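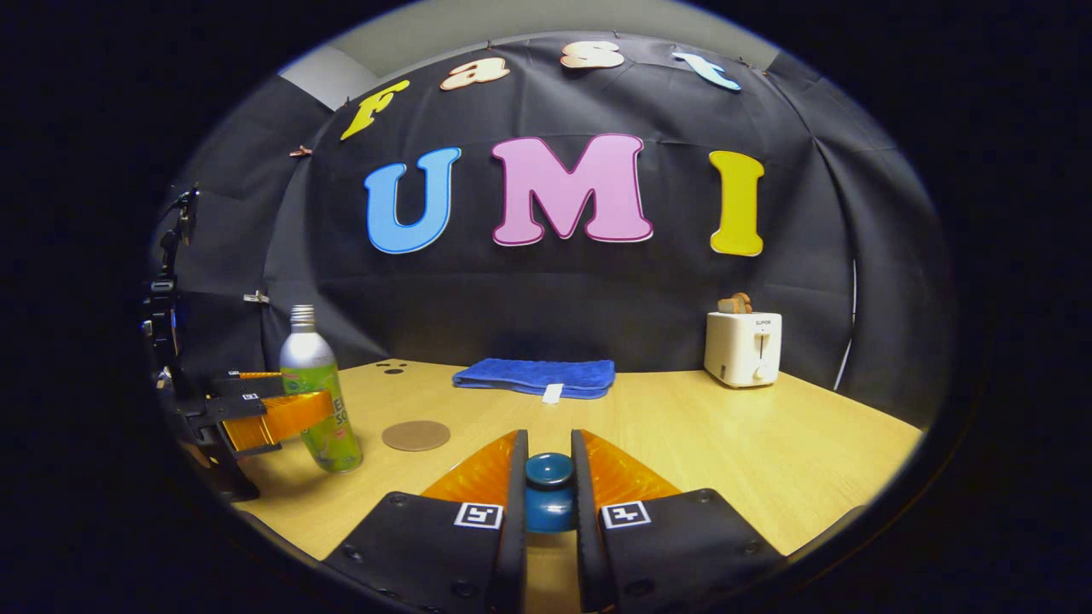 The small airport deserves another look

I flew out of Plerkosdale again in December, and I came home more convinced than ever that regional airports are the best thing left in air travel. It has 4 gates, one coffee counter and a parking lot you can cross before your coffee gets cold. I love it!

My flight was the 6:40 a.m. to Vestisel on Nair, which flies the route nine times a week. I left the house at a time that would have been reckless for the big hub and was sitting at the gate with a newspaper before they had even opened the door to the ramp. The security line was eight people long, and one of them was a toddler with a very serious backpack.

Now, the usual argument against places like this is price. Yes, the hub is cheaper on paper. The last time I checked, the difference on a round trip came to 230 dollars, and I can see why a family of five would swallow hard and drive. But add up the gas, the tolls, the long-term parking and the hotel you book when the return lands after midnight, and the gap gets a lot smaller. (I did the sums on the back of my boarding pass and was pretty pleased with myself.)

The schedule is the harder problem. A single evening flight home is fine until it cancels, and then you are stuck until morning. Jinari used to run a midday departure that fixed this very nicely, and when they pulled it the whole timetable got brittle. I would trade the new lounge everyone keeps talking about for that one flight – and I say this as someone who enjoys a lounge.

What I'd like to see is airlines treating these routes as something to build up over a few years. Put the same flight at the same time every day, so people learn it by heart. Sell the connection through Vestisel properly, with bags checked all the way, and tell people in town it exists! Half my neighbors had no idea you could get to the coast from here with one stop.

Travelers have a part in it too. We say we want the easy airport, and then we sort by lowest fare and head for the interstate. So next time, look up the local flight first. Check the full cost, door to door. If it's even close, take it, and get the blueberry muffin before the 6:40 crowd does.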